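Subject: Re: [astro-turf] boots for the new 3G pitch, which soles?
Date: 21 February 2022
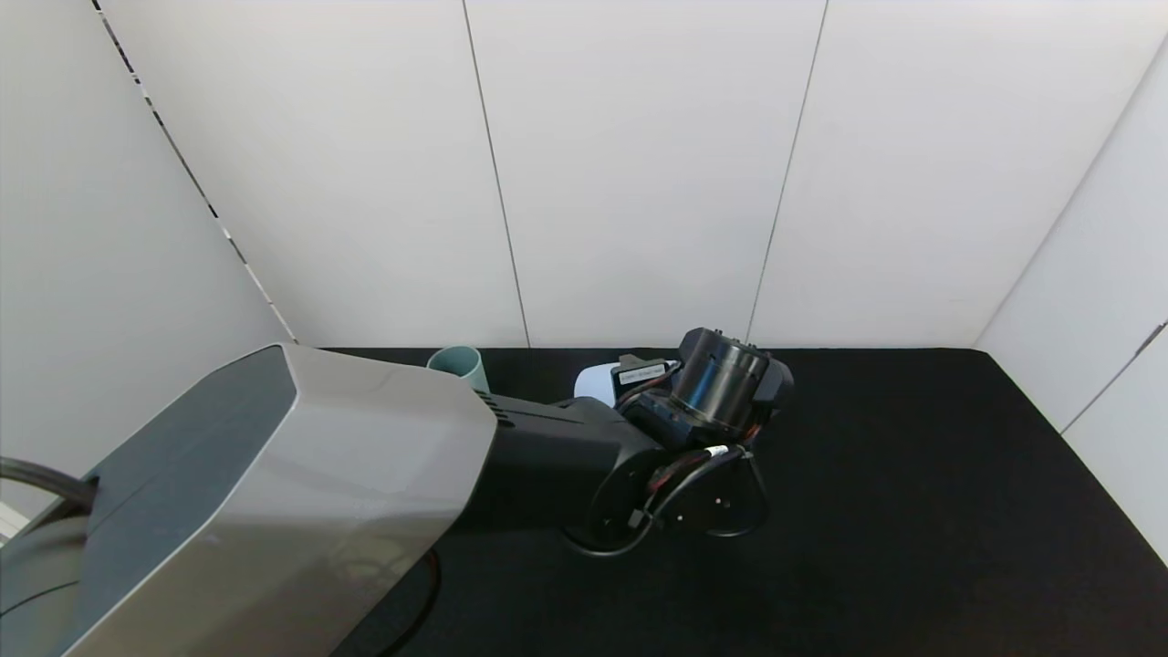
Are bladed studs allowed on the new pitch? Moulded rubber or plastic only, so blades are out and so are metal studs, and that goes for training as well as matches.

Right, quick one as I'm between things, sorry if some of this has been said already further up the thread.

> Has anyone worn the Lotero ones on artificial grass yet? My lad wants
> them but the shop only had the firm ground version in and I don't want
> to spend the money twice. Also do they come up small? He's a 7 in his
> old Hyuns, which are falling to bits at the toe. And do we still get
> the club discount at Binari or did that stop?

Loteros: yes, I've got the AG pair. Had them since June. Lots of short studs, round ones, and the grip is fine when you turn. Firm ground version is a different sole plate altogether, don't let the shop tell you it's the same boot with a different sticker. I wore FG on the old surface for half a season and my knees let me know. Also the maker won't replace them if the studs shear off on artificial, it's in the small print on the box lid.

Sizing. They do come up small, or narrow anyway. I went up half a size and still had to lace them loose accross the top for the first few games. If he's a 7 in Hyun I'd try 7.5 and take the thick socks along with you. Hyuns have always been roomy.

Toe coming away: glue it, clamp it overnight, you'll get another month. Mine lasted five weeks.

Discount. Binari still do it but you have to ask at the till, it isn't on the website. Need to spend 40 pounds or more. Kids' sizes count. Sale stuff doesn't, which I found out with a queue behind me.

If money's tight the Numau turf trainers are 30 quid and perfectly good for under-12s. Little rubber pimples all over the sole. Bit clumpy. Not much use if you end up on real grass in the wet, but we've only got two away games on grass left so might not matter.

Other bits while I'm here

- rubber crumb gets everywhere, bang the boots out on the mat by the gate and NOT in the changing room please
- don't put them on a radiator, the sole goes hard and splits from the upper
- old pairs that still fit someone can go in the swap box, tie the laces together or we end up with odd ones again

Someone asked off list about goalie gloves for the same surface. Cheap ones shred. I'd go for a thicker palm and keep them damp, beyond that I've no idea, I play left back.

Might have a spare pair of 8s going, FG, worn twice, will dig them out at the weeknd and post again if they're any good.

Cheers

--
astro-turf list: to leave, send a blank message with "unsubscribe" in the subject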